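Gripper Comparison Group - Minutes
Monday, 9.30 am, Jaltside upstairs meeting room

Present: Divya Kulkarni (chair), Sławomir Gajewski, Cempaka Tuhumury, Grażyna Nowakowski (minutes)
Apologies: Zuzanna Wróbel, who sent a two-page note in place of herself. It was longer than most of her contributions in person and was tabled under item 3.

1. Previous minutes

Accepted, with one correction. Sławomir did not "refuse" to label the cables. He "deferred" it. The cables remain unlabelled.

2. Where the comparison stands

Divya went over the two hand-held units still in the running, the Vendar and the Wurnora. The Zawadzka was dropped in March after its trigger spring went for the second time, and there was no appetite for reopening the matter, although Sławomir reopened it for several minutes.

The target is 500 usable clips per unit across all the household tasks. The Vendar is there. The Wurnora is not, mostly through having spent a fortnight in its box waiting for a charger with the right plug.

Total clips on the drive came to 1256 at the start of the meeting. Divya pointed out that this figure includes the Zawadzka clips, the calibration clips and a good many of Cempaka's kitchen floor.

3. Finger pads

Zuzanna's note argues for the textured pads on all cloth work and says the smooth ones should be kept for crockery. Her view is that the smooth pads close nicely on a sleeve and then come away without it. Cempaka agreed. Sławomir said the smooth pads were fine if you squeezed harder. Grażyna asked whether he had tried this for a whole afternoon, and he had not.

Grip force was discussed. The bench scale reads up to 30 newtons and Divya would like both units tested on it before anyone uses the word "stronger" in the report again.

Agreed: textured pads for garments and bedding on both units, so that we are comparing grippers and leaving the rubber out of it.

4. Garment task

Cempaka reported on the shirt folding. She prefers a bed to the folding table, as the mattress gives a little and you can get a finger under a hem without scraping. Sławomir prefers the table for exactly the opposite reason - he wants a hard surface to push against. Both were invited to write this down somewhere other than the group chat. 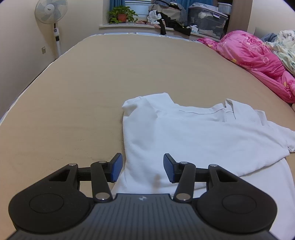
Item 4: blue textured pads, open, over the white polo shirt on the bed.

Collars are the sticking point. The task sheet says to pick the shirt up "by the shoulder seam", and on a polo lying in a heap it is anyone's guess where that has got to. Cempaka has been spreading the shirt first and starting the clip afterwards. Sławomir counts the spreading as part of the task. Divya ruled that the spreading is part of the task, to visible satisfaction on one side of the table.

There was some talk about how much of the view the linkage takes up when the fingers are wide open. Grażyna thought it tolerable. Zuzanna's note calls it "like looking at the washing through a gate". Tilting the camera mount down a few degrees may help, and Sławomir has a shim that he says will fit. It was made for the Zawadzka.

Agreed: polo shirts stay in, dress shirts wait. Buttons were raised and put down again quickly.

5. Weight and wrists

Cempaka said that after eight shirts in a row the Vendar starts to feel like a full kettle. The Wurnora is lighter but the handle is set at an angle that suits people with longer forearms, meaning Sławomir. He offered to do all the Wurnora sessions. Divya thanked him and said that a comparison in which each unit has its own operator is two separate hobbies.

Everyone will now do equal time on both, swapping at the halfway point of each session.

6. Controller

The lag on the Vendar's trigger is back. It turns up when the finger opening is read at the higher rate and goes away when anyone important is watching. Sławomir suspects the cable. It was observed that he could not say which cable.

7. Other business

The good tape measure is missing. Whoever has it knows who they are, and so does Grażyna.

Biscuits: the plain ones were not popular.

Actions

Sławomir - label the cables. Fit the shim to the camera mount and bring before-and-after clips.
Cempaka - rewrite the shirt task sheet, spreading included, and show it to Zuzanna before it goes out.
Divya - bench scale tests on both units. Chase the spare Wurnora charger.
Zuzanna - smooth pads on crockery only (assigned in her absence).
Grażyna - move the Zawadzka clips to their own folder. Recover tape measure.

Meeting closed 10.50 am. Next one is same room, same time, once the Wurnora count has caught up.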